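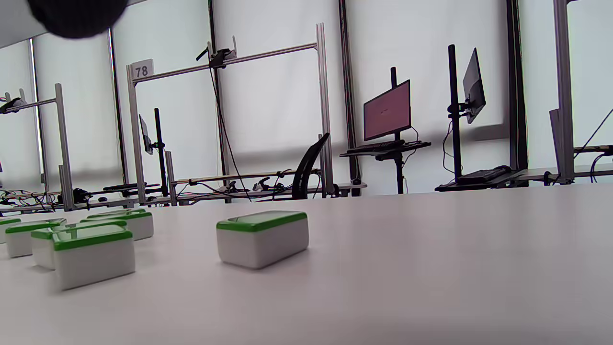

Liris is our mahjong set for the home table, and we have sold it longer than any other set in the shop. It is a plain set. The tiles have a white body and a green back, in the way most players know from their parents' house, and the faces are in the usual colors. People sometimes ask us for a black or a blue back, and we have these in other sets, but for Liris we stay with the green. On a white table like the one in the photo, the white sides nearly disappear into the surface and the green is what your eye finds, so a tile that has wandered away from the others is easy to notice. The edges are rounded a little, which is kinder to the fingers during a long evening.

Liris Mahjong Set, green back
Item number: 1124
Sold by: Limgate Table Games
Availability: in stock
Weight of the tiles without case: 1725 grams
Case: Bassey soft case, included
Language of the rule sheet: English and Portuguese

What is in the case

The full Chinese set: circles, bamboos, characters, winds, dragons, and also the flowers and seasons. There are dice, a marker for the wind of the round, and spare blank tiles without any engraving. Scoring sticks are not included. If you play the Japanese way you will need them, and we sell them separately in a small box. Please write us a note in the order if you want both in the same package, otherwise they may travel on different days.

Racks are also not included. Many of our customers in the United States play with racks, and it is good to know that the Liris tile stands by itself on a flat table. If you still prefer racks, the Atlow racks fit this tile. The older Atlow racks, with the metal bar in front, are a little narrow for it.

The tile in the hand

The body and the back are made in two layers and joined in the factory. We chose this size because it is the one that most adult hands can lift in a row without help. When you build the wall, you make a row with the faces down, press it at both ends with your palms, and put it on top of the other row. With a tile that is too big, beginners have to do this in several small pieces. With a tile that is too small, the row bends in the middle and falls.

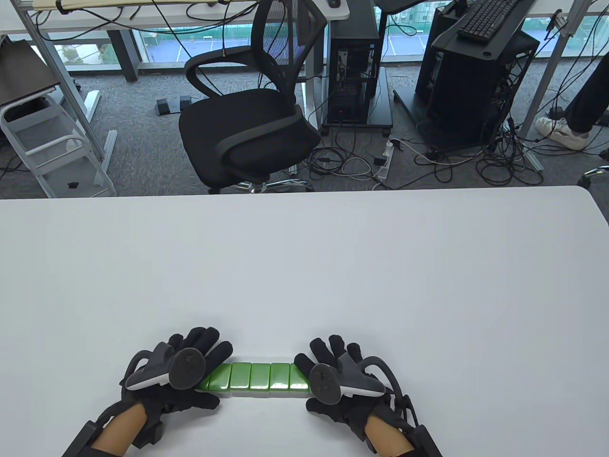
If you have never lifted a row, start with a short one and make it longer when you feel sure. The pressure should come from the two ends only, and it should be even. Too much pressure is the more common mistake. The row then breaks upward, and the tiles jump on the table with a noise that the neighbors also hear.

The backs are glossy. We say this clearly because some shops show the same kind of tile with a matte back, and customers have returned sets to us for this reason. A glossy back slides well when you mix the tiles, and it wipes clean very easily. It also shows fingerprints, and a lamp placed low over the table will give a reflection. If this disturbs you, move the lamp to the side or choose our matte set, which has the same faces.

Stacking and taking from the wall

The bottom of a tile must be flat and the back must be flat, or the upper tile will rock. This sounds like a small thing, and in cheap sets it is exactly where you feel the price. Silvana Peixoto checks the sets that arrive at our store. She stacks tiles from different parts of the tray, and she sends back a set if the pile moves when she touches the table. With Liris she rarely has to do it.

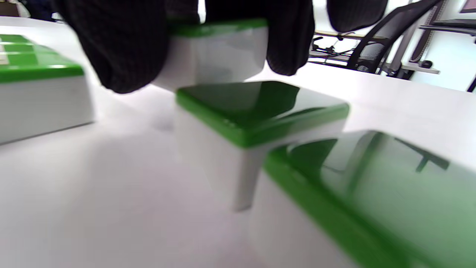
The player takes the upper tile by its two short sides or its two long sides, as he prefers. The sides are matte, and they are not slippery. People with dry hands, or who play with thin gloves in a cold room, told us that they have no trouble to hold it. We would not recommend thick gloves, as you cannot feel the engraving through them, and for many players this feeling is half of the pleasure.

The faces

The engraving is cut into the face and then filled with paint. You can follow it with your thumb and, with some practice, know the tile before you turn it. The one of circles is the tile that customers mention most often in their letters. It has a large round flower in green, with white petals and a red center, and it takes almost the whole face. Some people find it too decorated next to the other circles. We like it, and we have kept this drawing since the first Liris sets in 1993.

The bamboos are drawn as sticks with joints. The circles use dark blue, red and green, and these three colors are different enough in strength that you can separate them in the evening light too. The numbers are not written in the corner of the tile. If someone in your group is learning, please order the version with corner numbers, as it is not possible to add them later. 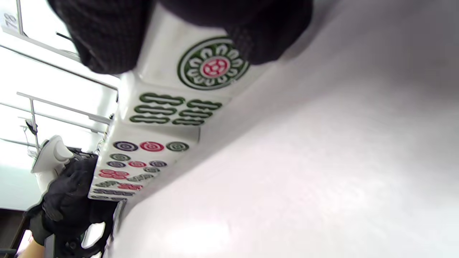 When you sort your hand, put the tiles standing in one line with the faces to you, and leave a small space between the suits if you are new to the game. Experienced players often stop doing this, because the spaces give information to the others. The Liris tile is deep enough that the line does not fall over when you push it with a finger to close a gap.

Care

Wipe the tiles with a soft cloth, a little damp, and dry them before you close the case. Do not put them in water for a long time and do not use alcohol, which attacks the paint in the engraving. Strong sun will make the white body more yellow with the years. The green does not change so much. A set which is played every week should be cleaned every month or so, more often if there is food on the table.

If you lose a tile, write to us with the name of the set and a picture of another tile from it, face and back. We keep single tiles for Liris, and we try to choose one with the same tone of white. For very old sets the match will not be perfect.

Questions from customers

Does the tile fit automatic tables? No. Automatic tables need magnets inside the tile, and Liris has none.

Can I play directly on the table? Yes, and the tiles will not be damaged. It is louder than on a mat. The Bassey mat has a rubber bottom and it rolls into the case next to the tile trays.

Do you engrave names on the blank tiles? Gervásio Sales does this by hand for us in up to 3 letters. Please allow extra time. In June we take no engraving orders.

Returns are accepted when the set is complete and the trays are in the case.

Page last changed: October 18, 2020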